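Sorting salvaged wiring before you bin it

15 November 2024
By the Skillside workshop desk

Plenty of guides say every scrap of old wiring is worth keeping. I doubt it. Most of mine sat in a tub for years. If you must sort it, do it once and do it quickly.

1. Find a tray with a raised rim. Fancy organisers cost more than the wire is worth.

2. Line it with plain white paper. Small black connectors vanish on a dark bench.

3. Lay out boards and looms with some space between them. Leave twisted pairs twisted. Untwisting is supposed to make them neater, but I've never seen the benefit.

4. Check sleeves, tags and plugs before cutting anything. A blue and white loom with its connector still on might get reused. Bare offcuts probably won't. 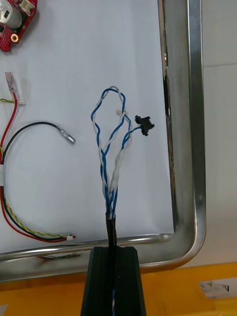 5. Bag what's left and write the colour on the bag. Two bags is plenty. The rest goes to e-waste.

Related
Are label makers worth it?
Kutham parts drawers, tried for a month
Cleaning a steel tray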